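Fluma opens its first neighborhood repair counter this June

We use cookies to remember your settings and see which pages people read. By continuing to browse you accept our cookie policy.

I've been waiting months to send this one out, so forgive me if I sound a little giddy!

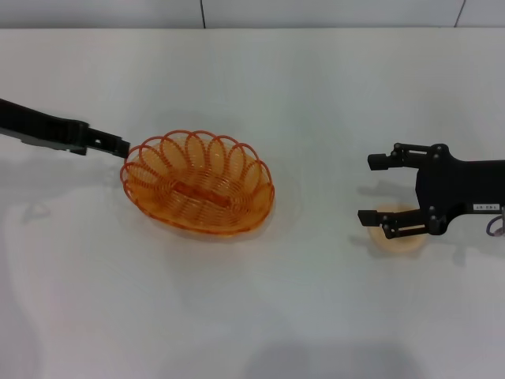 Fluma is opening a walk-in repair counter on the ground floor of the old Spahić building, and from the first week of June you can bring us pretty much any small household thing that has stopped doing its job. Toasters, lamps, zippers, wobbly chairs, that one radio you can't bring yourself to throw out (I have two). Doors open at 9 a.m. and we'll be there until six.

I'm Titilayo Iyamu, and I started Fluma as a mail-in service out of my spare room. People boxed up their broken things, I fixed them, and I mailed them back. It worked fine, but the postage often cost more than the part, and I kept getting notes from folks a few streets away asking if they could just drop by. Well - now you can.

The counter has 12 benches. Kalliopi Stoyanova is running electrical, and she has already rewired every lamp in my house for practice. Heino Lūse has wood and furniture, and Zorica Berisha is taking on clothing, bags and anything with a strap. We'll be hiring two more people by the end of summer, so if you're handy and like talking to strangers, please write to us.

A quick look at the bench costs nothing. If we can fix your item in under 35 minutes, you pay a flat $12 plus parts. Longer jobs get a written price first, and you're free to say no and take your thing home. We keep common parts in stock through our supplier, Promex, and most special orders should reach us within a week.

We ran a trial over the winter and took in 304 items, which was a lot more than I'd planned on shelving! Kettles were the big winner. I also learned more than I ever wanted to know about umbrella ribs.

"I brought in my mother's sewing machine and expected bad news," said Špela Matić, who came to the trial. "I was hemming curtains on it that same evening."

On opening day we'll have coffee, a table of spare buttons and knobs to dig through, and 3 short lessons on sewing, gluing and changing a plug. They're free, but the room is small, so please sign up ahead of time at the front desk. Kids are welcome with a grown-up.

Reporters who'd like to stop by before we open can ask for me at the counter any time after 2 p.m. Bring something broken if you've got it.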